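机器人技术基础 第6讲讲义
故障案例分析：双臂摆棋工作站的漏夹与误报

一、教学目的
通过本案例，学生应能区分执行故障与检测故障，并掌握由日志追溯故障原因的基本步骤。

二、故障经过
Dornside实训室的双臂工作站承担棋子归位任务，控制程序由Zikgate平台调度。连续运行至第1498次抓取时，系统报告“任务完成”，而右侧托盘内仍有棋子未取出。复查日志发现，此前已有43次抓取的夹爪闭合宽度低于棋子颈部直径，即夹爪未夹到物体，程序仍将其记为成功。

三、原因认定
1. 成功判据仅采用“闭合指令已执行”，未核对闭合宽度与电机电流。
2. 闭合后等待时间设为300毫秒，读数尚未稳定即进入下一步。
3. 任务结束前未安排托盘复检。

四、工作站图片
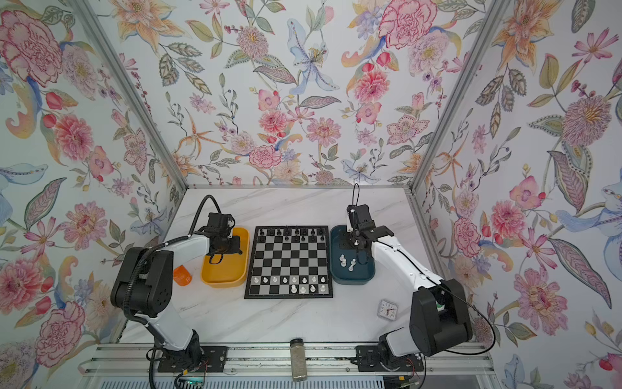
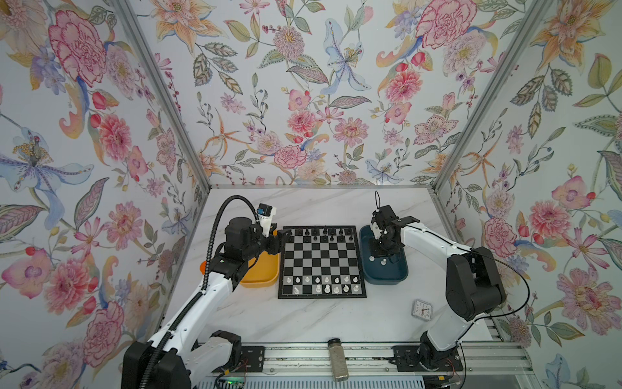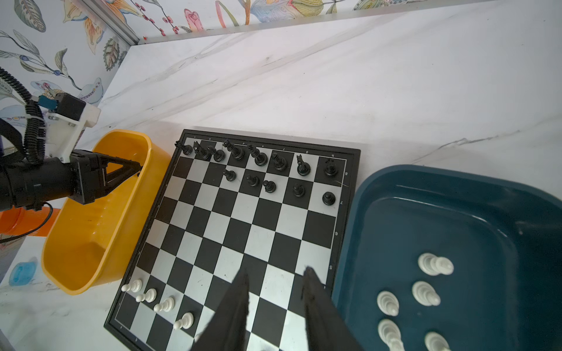

空抓误报的危害在于错误逐级累积：后续动作以错误状态为前提，机械臂可能在已占用的格位上方下放棋子，造成碰撞。整改后的程序要求每次闭合均核对宽度，不合格者重试一次，再次不合格即停机并提示人工处理。托盘复检亦须考虑棋子姿态，如第三幅图中深青色托盘内有白色棋子侧倒，若检测模型仅以直立棋子训练，则容易漏检。人员进入工作区取放棋子前，须按下急停并确认双臂静止。

五、课后作业
阅读Wuyts实验手册“抓取验证”一节，绘制整改后的判定流程图，并标明各停机条件。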